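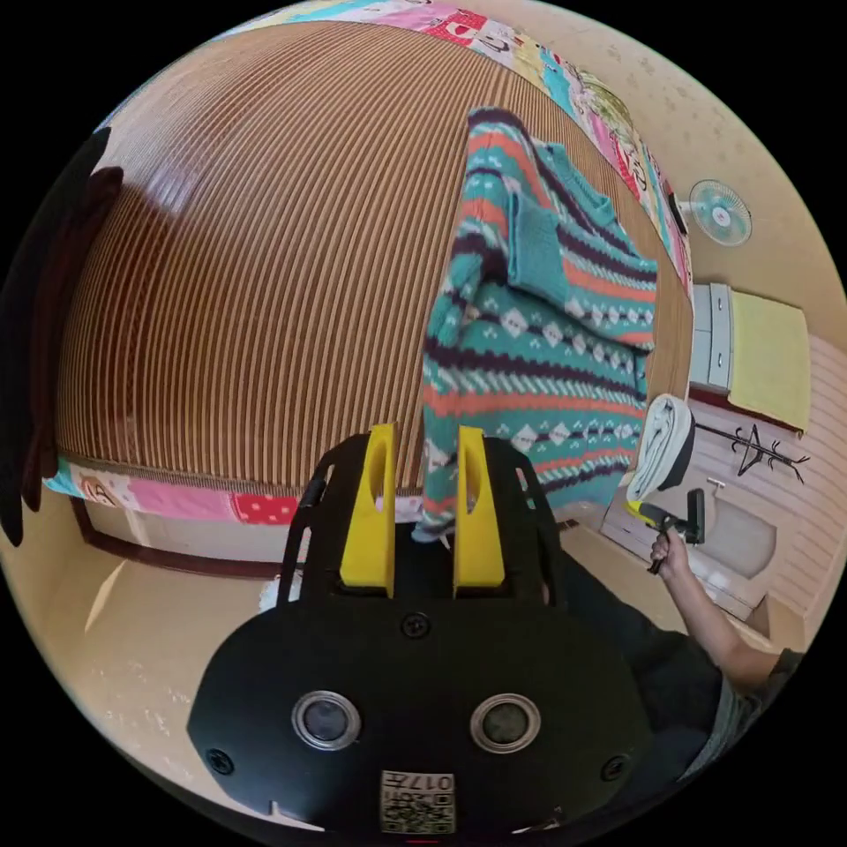 The Clastance two-finger gripper, model 1322, is sold as a helping hand for laundry, and we would like to be clear about how much help. It closes, it opens, and it holds a hem. Getting a patterned knit sweater by its lower edge, as the yellow fingers have this teal and coral one, is well within its powers. Folding the sweater is still your department.

Each finger has an oval cutout. You supply the arm, and most customers already own a pair.

Ka-ming Tsai in our Grotivville shop has tried it on socks, towels and one fitted sheet. She recommends the socks.

In the box: gripper, 2 spare fingers, hex key, a manual longer than the job deserves.
Weight: 967 g
Warranty: 13 months
Ships from Clitomstead. Back orders go out in December.

Fully automatic folding: ask us again later.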